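23 de outubro de 2023
Por Morven Pollock
2 comentários · 0 partilhas

Bancada Hemstead, montagem do pino na engrenagem azul. Continua a falha que o Ovidiu apontou em agosto: o braço direito perde a referência do punho a meio do ciclo e o programa segue como se nada fosse.

Arranquei com a rotina do Clive sem alterações. Primeiras passagens normais. No ciclo 377 a garra direita fechou ao lado do pino e o controlador deu a peça como agarrada. O braço esquerdo recebeu autorização para avançar e tive de carregar na paragem de emergência. Sem danos, sem contacto entre os braços.

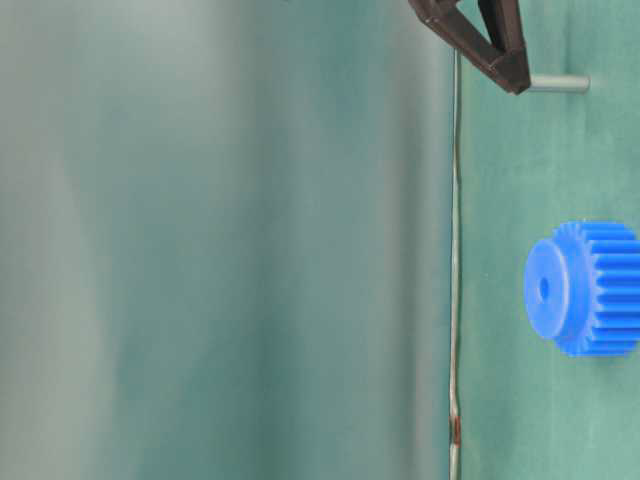
O registo mostra o encoder do punho a saltar de valor entre duas leituras seguidas. A corrente do motor da garra quase não subiu no fecho, o que devia ter bastado para recusar a preensão. Fui ver os parâmetros e o limiar de corrente estava a zero. A Azra diz que o pôs assim durante os ensaios com as peças da Irnent, que são moles, e que ficou esquecido. Repus o valor antigo e guardei cópia da configuração na pasta da bancada.

Isto explica a falsa confirmação, mas não explica o salto do encoder. Com o braço desligado, mexi no cabo do punho à mão e a resistência variou quando o dobrei perto do conector. Com o cabo esticado, leitura estável. Suspeito de um condutor partido dentro da manga, mas ainda não abri.

Outra coisa: a paragem de emergência corta os dois braços, mas ao rearmar o esquerdo retoma o último comando pendente. Deu um avanço pequeno antes de eu limpar a fila. Quem rearmar, limpa a fila primeiro e mantém as mãos fora do pano. O Clive vai alterar o arranque para obrigar a confirmação manual.

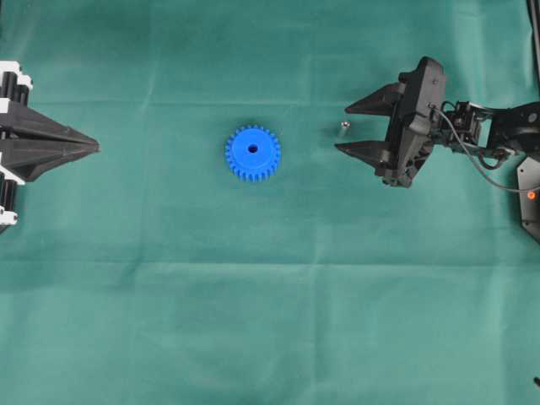
Depois de repor o limiar, corri cerca de 300 ciclos a velocidade reduzida. O salto apareceu 2 vezes. Em ambas o controlador recusou a preensão e parou com erro, como deve ser. Não voltei à velocidade normal.

Por fazer:
- trocar o cabo do punho direito (pedi um à Dunbar, sem prazo)
- ver se o braço esquerdo tem o mesmo limiar a zero
- testar o rearme com a alteração do Clive

Até o cabo chegar, a bancada só trabalha em modo lento e com alguém junto ao botão. A Agnes já sabe.

Comentários (2)

Ovidiu Moldovan: Em agosto também me saltou com o punho dobrado para dentro. Não medi o cabo.

Azra Dumitrescu: Vi o braço esquerdo, o limiar também estava a zero. Já corrigi.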